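Home | Blog | Workshop notes | About | Contact

Search this site Search Go

Looking after a pair of hand-held grippers

Print this page | E-mail this to a friend

I have been looking after the hand-held grippers at Sastwood since July. We have one working pair and a box of spares. Lena Szulc set up the first pair and left me two pages of notes, which were good but assumed I knew what she knew. These are my own notes, written out longer. If you run a similar setup, some of this may save you an afternoon.

The pair goes by the name Nedora, which is also what is written on the lid of the case. Left and right are not the same. The marker cubes carry different patterns, and the tracking software expects each pattern on its own side. I have put the cubes on the wrong way around once. The software did not complain. It just gave me a left hand that lived where the right hand should be, and I spent most of a morning looking for a fault in the cameras.

Before a session I go through the same checks in the same order.

First the fingers. Open and close each one 10 times by hand and feel for a catch. If one side drags, take the finger off and look at the pivot. Most of the time there is lint in it. I use a dry brush first and a drop of light oil only if the brush did not help. Too much oil collects more lint and you are back at it the next week.

Then the inserts and pads. The surfaces that touch the object wear first, and they wear unevenly. I press a thumbnail into the foam and see if it comes back. If it stays dented, it gets replaced. I change pads on both grippers together, even when only one is worn, so that the two close the same way. Clean the old glue off completely before the new pad goes on. I skipped that once and the pad sat slightly proud on one side, and every grasp after that was a little crooked.

Then the cubes. Wipe them with a soft cloth and no cleaner. The printed faces scratch easily, and a shiny scratch under ceiling lights can hide a corner of a marker from the camera. Check the screws under each cube. They should be snug. If a cube has shifted at all, the calibration is no good and has to be done again.

Cameras last. Look at the lens with a flashlight from the side, check that the mount does not rock, and follow the cable with your fingers from one end to the other. Leave a loop of slack near the chest. A cable that is tight when your arms are in will pull when your arms are out, and the connector is what gives.

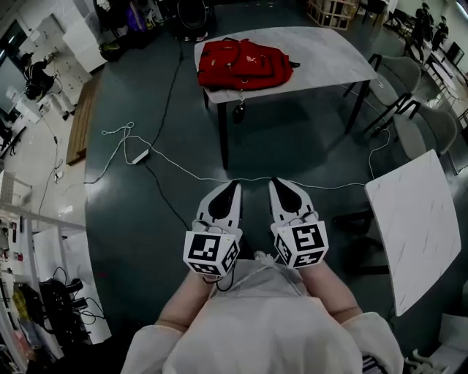
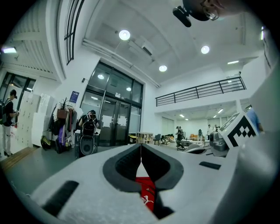

The red backpack on the table in the first one, and the view past the foam pads in the second.

Soft things like bags are harder on the pads than boxes are. Straps twist in the fingers and zippers chew the foam. With a lot of bag work I look at the pads at every break and don't wait until the end of the day.

Calibration takes me two tries on average. Stand still, hold both grippers out in front with the cubes facing up, and let the software find them before you move. Then move slowly. Ea Lykkegaard does it faster than I do, and she says my trouble is that I let my wrists drop. She is probably right. I do a short test recording afterward and play it back before anything else. If the left and right tracks drift apart while the hands are still, I stop and start over.

The one real repair this summer was the right finger. It had started to close late, only by a little, and only when it was pulled quickly. I changed the spring and that made no difference. Then I took the whole front apart and found a hairline crack in the printed part that holds the pivot. We printed a new one with thicker walls, and I have had no trouble with it yet. Lena's log had that part down at 4000 cycles, so that is now where I open it up and look, on both sides.

Ozoliņš wanted to glue the old one. I kept it in the drawer – it is useful to show people where to look.

Things I keep in the case: spare pads, a set of spare screws in a labeled bag, the small hex driver, a dry brush, two soft cloths, one spare cable, and tape. I write the date on the pads when I fit them. A silver marker works on the dark foam and doesn't seem to bother the tracking.

Next job is the cable clips. The ones we have open on their own if you bend your elbow far enough. I am going to try a different kind from Hellum and will write it up when I have used them for a while.

Print this page | E-mail this to a friend

Older post | Newer post | Back to top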